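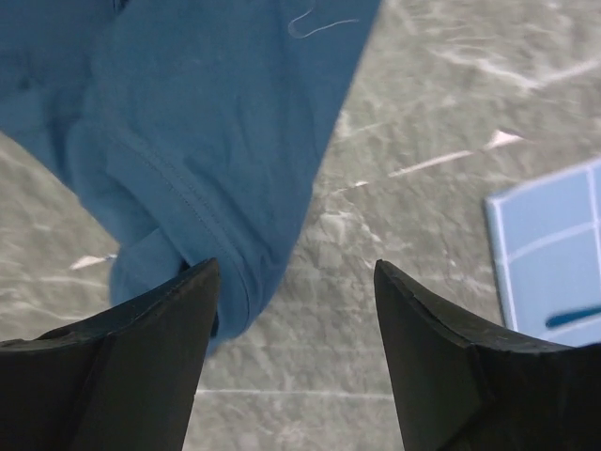
Folding knits on a hard surface: seam placement

Posted by Huguette Kowalchuk, February, 7:40 pm

I am trying to standardize how I fold cotton jersey tops for a narrow drawer. The surface is gray with a marble pattern and gives no grip, so the first fold shifts while I make the second. Do you align to the hem or to the side seam? The hem is stitched and stiffer than the rest, and it wants to stay curved.

Reply by tunimden_4
Hem. Lay it flat, press the stitching line with the side of your hand, then fold in thirds parallel to it. A curved hem has to be straightened before anything else.

Reply by Nii Adjei
Disagree. The hem on a washed top is rarely straight -- the doubled edge shrinks at a different rate from the single layer next to it. If you square the fold to it, the error carries through every layer. Square to the shoulders and let the hem land where it lands.

Reply by Huguette Kowalchuk
Shoulders work for tops. Half the pile is plain cloths with no shoulders. The one I have the most trouble with is blue, and the double row of stitching runs diagonally once the fabric relaxes.
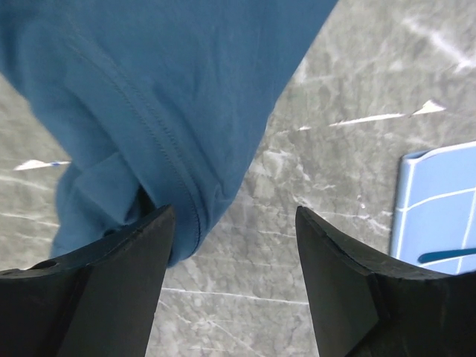

Reply by mirkasus

If the stitching runs diagonally, the cloth is not flat yet. Do this first:

1. Pick it up by two corners on the same edge.
2. Shake it 3 times.
3. Lower the far edge first and pull toward you.
4. Fold.

Steaming is a waste of time for drawer storage.

Reply by Nii Adjei
Step 3 is correct for a towel. On jersey, pulling stretches the edge and you get a wave. Lower it and leave it alone. I would also put a cotton sheet underneath, which fixes the sliding.

Reply by tunimden_4
A sheet wrinkles too. I use a Nkosi felt mat, 500 mm wide. Loose threads stick to it, so trim those before folding. Do not pull them.

Reply by Huguette Kowalchuk
Tried the sheet tonight on 7 pieces. The sliding stopped. Hem alignment was still off on 4 of them, all jersey. I will use shoulders for tops and corners for cloths. Still undecided on the mat.

Reply by mirkasus
What is the drawer depth? Thirds may be wrong to begin with.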